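Hand-held gripper for kitchen demos: stock pads or softer ones?

Forums > End effectors > Data collection

cumora_bench
We have been comparing two hand-held grippers for tabletop recording. One is an Andusen with hard plastic tips, the other has blue pads on the inside of both fingers. 38 takes on each, bowls and plates only. The padded one dropped 2, the Andusen dropped more than I want to type. Before I order spares, does anyone swap the stock pads for something softer?

potonfan
Left mine stock. Soft pads grab well but they wear at the tips, and then your early takes and late takes don't match.

cumora_bench
Wear is a fair point. This is the view I get from the gripper camera with the fingers open on a bowl.

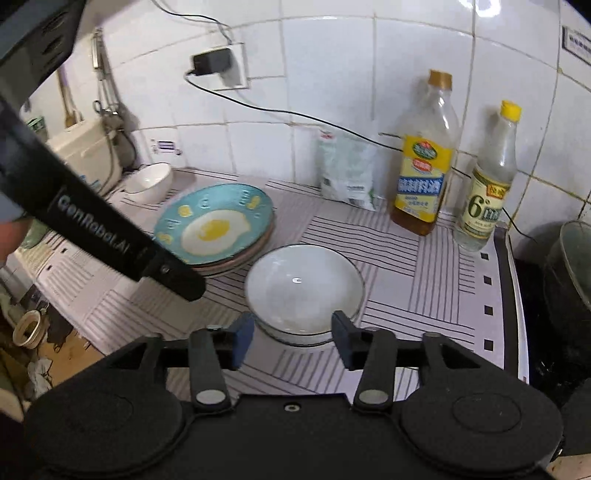 Padded gripper, wrist view, white bowl

gray_relay
That striped countertop would worry me more than the pads. Repeating lines are hard on visual tracking. I had 3,441 clips from a checkered table and only kept 1,494.

potonfan
Disagree. Plain white is worse, nothing to lock onto. Between the tiles, the plates and the bottles there is plenty in view. I would leave the counter alone.

gray_relay
Until the bowl fills half the view and all you have left is stripes. Try it close up before you say that.

cumora_bench
I can run the same pick with a plain mat on Saturday and post both tracks. Back to pads though -- anyone?

abbasi_fan_2
I use the Abbasi silicone sleeves over hard tips. Good on rims, bad on flat plates. The sleeve folds when you try to get under the edge. For a stack of plates I would stay with what you have.

cumora_bench
OK, plates are half my list so the sleeves are out. Ordering stock pads.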